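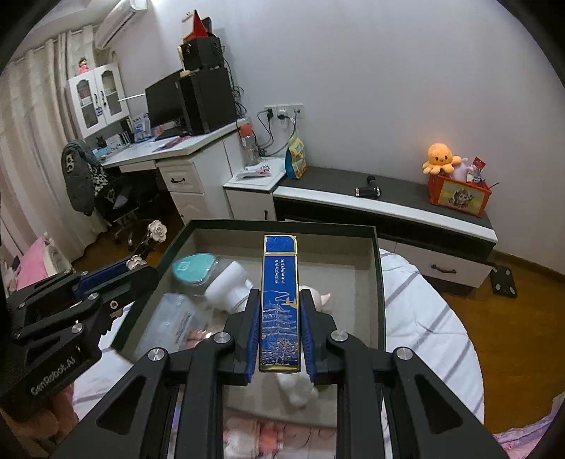 A hand-held gripper with blue textured jaw pads holds a tall, narrow box upright over an open gift box tray.

Kelmont Publishes Its Gripper Care Routine, Including the Boring Parts

Feb 10, 2025

Kelmont, which maintains hand-held gripper tools for teams that would prefer to be using them, today released the full text of its pad and linkage care routine. It is free to download and runs to seven pages. An earlier draft ran to 38 and was read in full by its author.

The routine covers two-jaw hand-held grippers with replaceable pads, the kind carried into ordinary rooms and asked to pick up ordinary things. Household objects are hard on a gripper in small, unglamorous ways. Plush toys shed. Glossy cartons leave a film. Blankets contribute lint to any joint that will accept it, and most joints will.

"People send us a tool and say the grip has gone strange," said Baptiste Deschamps, head of service at Kelmont. "We clean the pads and send it back. They write to thank us for the repair, and we have never quite known how to reply."

Under the new routine, pads are wiped with a damp, lint-free cloth at the end of each session and left to air dry with the jaws open. They are checked for lifting corners and for any patch where the texture has worn smooth. A worn pad is replaced together with its partner. Kelmont is aware that this uses twice as many pads and that Kelmont sells pads.

Linkages are inspected every 400 grasp cycles. The technician opens and closes the jaws slowly, feels for side play, and checks each pivot bolt under its cap. Loose bolts are tightened a little at a time, alternating sides, with the jaws closed on a flat gauge so that the faces stay parallel. The routine asks for no oil on the links. It asks this on page two, again on page four, and in bold inside the back cover, following a winter in which the Arriaga workshop received five tools that could have dressed a salad.

The last step is a grip check. The user closes the jaws on a light, stiff carton, holds it upright and watches for it to lean or creep. A carton that leans usually points to a pad seated crooked. One that creeps downward usually points to a dirty pad, and the user is invited to return to the first step with the cloth.

Bodeo, which trains equipment operators, tried the routine through January and asked for two changes. The inspection log now fits on one side of a card, and the word "periodically" has been removed wherever it appeared. Gemari, a parts distributor, will stock the cloths, pads and flat gauge as a single kit. The kit does not include a carton. Kelmont believes customers can find one.

Owners who would still like someone else to do all this may continue to send their tools to Arriaga. Deschamps asks that they be packed with the jaws open and the pads uncovered. "Tape on a pad is a decision," he said. "We then spend the morning reversing it."

About Kelmont
Kelmont services and repairs hand-held gripping tools from its workshop in Arriaga. Press questions may be sent to the service desk, which is also the press desk.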